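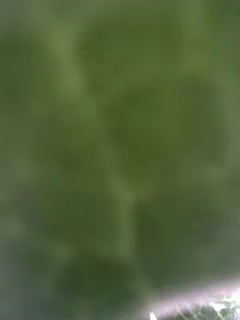
I watched Skilitgate last night at the Ferbridge and I have more to say than fits in one post, so this is a thread. Spoilers are marked when I get to them.

It's a music film, sort of. Trudy McKinnon plays a folk singer who had one hit and then went home to run her father's feed store. The movie picks up years later, when a label wants to put the old record out again.

Running time is 126 minutes. I thought that was going to be too long and for the first half hour I was right. There's a lot of driving. There's a long talk with a bank manager that never comes up again.

Then she opens the guitar case and the movie finds its feet. She has to relearn her own song from the record. She keeps lifting the needle and going back to the same line. No music under it, no cutting away. Best stretch of the film for me.

McKinnon does her own singing. You can tell. Her voice goes thin at the top of the chorus and they left it in. A cleaner take would have hurt it.

Hamish Tapsell directed. If you saw Godemel you know he likes to park the camera and let people walk in and out of rooms. He does it less here. I liked Godemel but I also fell asleep in it, so take that how you want.

The songs were written for the movie. I kept thinking I knew the hit already. It has that kind of tune, three chords and a chorus that goes down where you expect it to go up. It's been in my head since breakfast.

The other record in the story is called Âu, the second album that never came out. People in the movie say the name four different ways and she doesn't correct any of them. I still don't know which is right.

SPOILERS for the next three posts. Scroll down if you plan to see it.

The label guy finds the tapes for the second album and she says no. I figured she'd change her mind in the last act, because that's how these go. She doesn't. She takes the tapes home and we don't hear a note of them.

The reunion show is the part I have trouble with. The club is supposed to hold 400 and the band hasn't played together in decades, and they sound perfect from the first bar. After all that time spent on her fumbling through one verse, it felt like a different movie.

Also the brother. He shows up, they fight about the store, he leaves, and then he's in the front row at the show smiling. I think there was a scene between those two that got cut. If anyone knows, tell me.

End of spoilers.

Sound note. At the Ferbridge the talking was very low and the music was very loud. A man behind me asked his wife "what did he say" for most of the first hour. Could be the theater, could be the mix. I'd sit near the middle.

Somebody asked how it compares with the usual music biopics. It isn't one, she's a made-up singer, but it's built a lot like one. Early fame, bad contract, long gap, big show. What's different is how much time it spends on the gap. I'd say more than half the movie.

I'd give it a 7 out of 10. It would be an 8 with a shorter opening and a messier concert. McKinnon is worth the ticket by herself.

The soundtrack is out in June. Vinyl too, they say, but only 100 signed copies, so I'm not getting my hopes up.

The Ferbridge has it at 7:15 for the rest of this week. The late show was already gone from the board when I left – check before you drive over.

Adding one more since two people asked – yes, there's a song over the credits, and yes, it's her. Stay for it.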